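Garnen handfasting

The Garnen handfasting is a wedding custom of Wirnville and the farm villages along the river Ren. The couple's hands are tied together with a woven band during the ceremony, and the band is kept in the household afterward. It has no standing in law. Couples who want a legal marriage sign the register separately, either at the town hall beforehand or at a side table once the band has been tied.

Name and origin

The custom takes its name from Garnen, a village upstream of Wirnville where flax was grown and spun until the mills closed. The oldest mention is in a parish list dated 1071, which records a payment of cloth "for the binding of two houses." Whether this refers to a wedding or to a land agreement between families is disputed. Clear accounts of the ceremony only begin several centuries later, when travelers on the Ren road described couples walking to church with their wrists already tied.

The church in Wirnville discouraged the practice for a long time and for a while fined those who took part. It survived in the upper villages, where the priest came only once a month and families arranged the tying themselves.

The band

The band, called a jelunik, is woven from linen on a narrow hand loom. A traditional jelunik has 300 warp threads, half supplied by each family, and is long enough to go twice around both wrists with the ends hanging to the knee. Undyed thread was usual in poorer households. Blue and rust red were used by those who could pay a dyer, and these two colors are now the most common.

Weaving was started in February, when there was little field work, even if the wedding was not planned until fall. The two families took turns at the loom. A mistake in the weave was left in place, and some older bands have several near the start, where younger children were allowed to try.
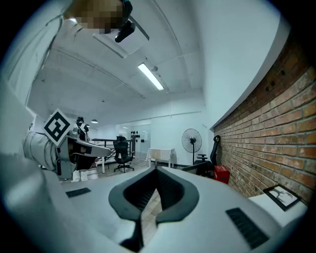 Modern bands are often bought finished. Shops in Wirnville sell them in cotton as well as linen, and a few couples use a strip cut from a parent's wedding clothes – a practice the older weavers accept as long as the strip is hemmed.

Ceremony

The couple stand facing each other with right hands joined. An older relative from each side takes one end of the band, and the two pass it over and under the wrists until it has gone around twice. The knot is tied by the oldest married person present. No fixed vows are used. In Garnen the couple traditionally say only their own names and the name of the house they will live in, but longer spoken promises have become common.

The couple stay tied for the first part of the meal and must share a bowl of barley soup with their free hands. The band is then slipped off without undoing the knot. Cutting it is considered bad luck.

After the wedding

The knotted jelunik is hung over the inside of the front door or stored with the household linen. In some families it is brought out again at the christening of a first child. When one partner dies, the knot is untied and the band is buried with them, which explains why few old examples survive. The museum in Wirnville holds 30, most of them from couples who moved away and left their belongings behind.

Present day

The custom declined when many families left the valley for factory work, and by the time the Garnen school closed it was seen mainly at golden anniversaries. Interest returned with the growth of outdoor weddings on the Ren meadows. Many of the couples who choose it now have no family connection to the area, and a shortened form, with a single wrap and no soup, is offered by several wedding venues. Local opinion on this version is divided.

See also: Wedding customs of the Ren valley; Linen weaving in Garnen; Wirnville

Page last edited 14 Jan 2018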